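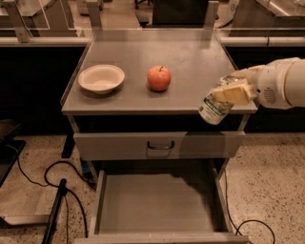
Mavis Kapoor has spent eleven years on the trail of one mule company, and she talks about it the way other people talk about a band they followed around in college. Her book on the Jullmont pack train, an Army supply outfit that worked the mountain posts in the 1880s, has finally gone to the printer, and I got two hours with her one morning in May. I had barely asked my first question when she was off on rations. An apple, a plain red one with a bit of orange low down on the skin, would have been a small event for the men she writes about. "They write home about fruit!" she said. "There's a packer who gives half a page to a barrel of apples that came up from the valley, and then one line to being shot at."

That packer is Trevor MacLeod, a Nova Scotia man who enlisted as a private, moved over to the pack service after a winter of guard duty, and never looked back. His letters to his sister are the backbone of the book. Kapoor found them through a descendant of the sister, Nelly Salazar, who had them in a hatbox and had already typed up most of them for her own kids.

"Nelly did the hard part," Kapoor told me. "His handwriting is dreadful. He wrote in pencil, on his knee, and when he ran out of paper he turned the sheet sideways and wrote across what he'd already written. She'd been at it for years before I ever called her. I drove out there expecting to stay an afternoon and I stayed four days."

There are 85 letters in all, and they run from MacLeod's first month in uniform to the week he left the service as chief packer. I asked which one she would save from a fire.

"Oh, the bell mare letter, no question. The whole train followed one mare with a bell around her neck, and if she went somewhere the mules went too, and he spends three pages on her character. He thinks she's vain. He thinks she looks down on the lieutenant. You learn more about how a pack train moved from those three pages than from any manual I've read, and I've read a lot of manuals."

The part of the book I enjoyed most follows the column over Singhal Pass in early snow, with 800 pounds of flour to deliver to a post that had been on short supply since the fall. It is the sort of episode that usually gets a sentence in a regimental history. Kapoor gives it a full chapter, with the loads, the knots, the order of march, and the long argument over whether to turn back.

"I walked it," she said. "I had to. The letters say they came over the top and could see the post chimneys, and the official report says the post wasn't visible until the creek crossing. So I went up with Vivek, and we stood there, and you can see straight down to where the chimneys were. MacLeod had it right! I was so happy I yelled."

Vivek Nautiyal drew the maps for the book. There are nine of them and they are lovely, clear things, with the camps marked and the bad water marked too. He worked from the quartermaster's sketches, which disagree with each other about almost everything, and from his own notes on foot. Kapoor says he redrew the Singhal map five times, once over a single bend in the trail.

The quartermaster's ledgers were her other great find. They list 2,879 separate issues of stores to the company, down to horseshoe nails and lamp wicks, and she entered every one by hand. I asked whether that had been as dull as it sounds.

"I loved it. I really did. You start seeing people in there. There's a clerk who can't spell 'halter' and then one day he can, so somebody must have told him. There's a spring when they draw three times the usual liniment, and you go to the letters and it's the same month MacLeod says every man in camp has a bad back."

Not everything worked out. She never found a photograph of MacLeod, and she gave up a whole summer to a soldier she believed was his brother and who came from a different family altogether. The company's discipline records stop halfway through 1886 and she has no idea where the rest went. When I brought that up she pulled out a notebook and showed me a list of places she still means to try.

The manuscript ran long, too. Her editor, Aba Atinga, got it down to 321 pages, and Kapoor is still a little sore over a section on saddle blankets. "Aba was right," she said. "But there's a great deal to say about blankets, and I'll be saying it somewhere."

She is already partway into the next project, on the civilian packers who were hired alongside the soldiers and left far less paper behind. Several of them turn up in MacLeod's letters by first name only. One, a cook, is called nothing but "the Captain" all the way through, though he held no rank that she can find. She has a lead on him in a county probate file, and she was planning to drive up and read it as soon as we were done talking.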